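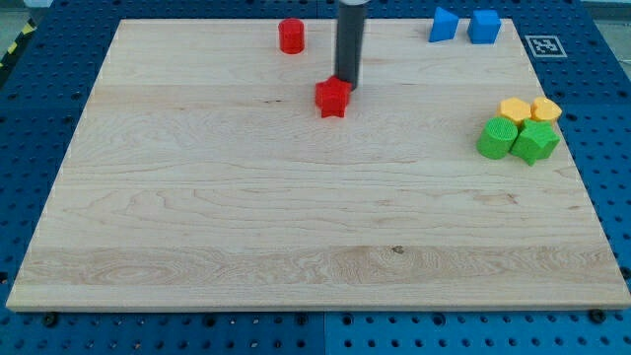
New Block Sets and Maple Boards Arrive at the Monville Toy Library

The toy library in Monville has added sets of printed building blocks to its shelves this month, together with large maple boards on which the blocks can be arranged. Families and schools with a library card can borrow them from July.

The blocks come in simple shapes that small children learn early, such as the cube, the cylinder and the triangular prism, and there is also a star with five points. Red and blue are among the colors. The star can stand upright on its points, and the library expects that this shape will be the most requested one, as it was during the trial period in spring.

The sets were made by Rokon, a small workshop in the same town that prints teaching materials for preschools. The workshop decided to leave the surface of the blocks matte. According to its notice to the library, a shiny block slides too easily when a child puts another one on top of it, and it also shows every fingerprint. The printed surface has a fine texture that can be felt with the fingers.

The boards come from Visser, a joinery that usually makes kitchen worktops. Each board is glued together from strips of pale maple, and the seams are so thin that one must look closely to find them. The joinery did not remove the natural marks of the wood. One of the boards has a small dark knot and a band of strong, swirling grain along one side, and the library has asked to keep it as it is. Teachers who tried this board told the library that the children liked to place their blocks along the wavy lines, as if these were roads or rivers.

A board of this size was requested by the teachers themselves. In the trial, the children worked with smaller trays, and the pieces were pushed over the edge many times. On the large board there is enough free space between the shapes, and two children can work from opposite sides without taking each other's place. The board lies flat on a normal table and does not need to be fixed. In the library it can be tried on the blue pegboard table.

The library bought the material with a grant from Hindutum, a regional fund for early education. The grant paid for 18 sets and 4 boards. The rest of the money will be used for replacing lost pieces, which is the most common problem with block sets in any toy library. In total 158 families were registered as borrowers when the order was placed, and the library says that it may order more sets if the waiting list becomes too long.

Every set is lent with a short booklet of activities. The first pages are for the youngest children, who are asked to find all the red pieces or to put the cube next to the prism. Later pages are more difficult. One child describes an arrangement in words only, for example "the cylinder is behind the star and to the left," and another child tries to build the same arrangement without looking. The teachers in the trial reported that this game was harder than they expected, also for the adults. Words like "behind" and "in front of" change their meaning when the two players sit on different sides of the board, and the booklet now has an extra page on this subject.

There are also some drawing activities. The children can put a block near a window or a lamp and draw the outline of its shadow on paper. The booklet asks them to turn the prism and compare the outlines, and then to do the same with the cylinder, once standing and once lying down. For this activity the paper should be placed on the board first, so the wood stays free of pencil marks.

The loan period is 2 weeks for families and one month for schools. A set can be extended once if no other borrower has reserved it. Boards are reserved separately from the blocks, and because of their width the library recommends coming by car or bringing a second person to carry. A cotton cover is given with each board and should be returned together with it.

The blocks can be cleaned with a damp cloth and mild soap. They should not be put in the dishwasher, where the heat can change their form. The boards need to be wiped only with a cloth that is almost dry and must not be left standing in water. If a board gets a deep scratch, borrowers are asked to tell the library when they return it and not to sand it at home. Visser has agreed to repair the boards once a year without cost.

Reservations can be made at the desk or by telephone during opening hours. Returns are accepted until 6 p.m., and all pieces must be in the bag with the list of contents. If a piece is missing, the set can still be returned, but the borrower should write the missing shape and color on the list so that the workshop can print a new one.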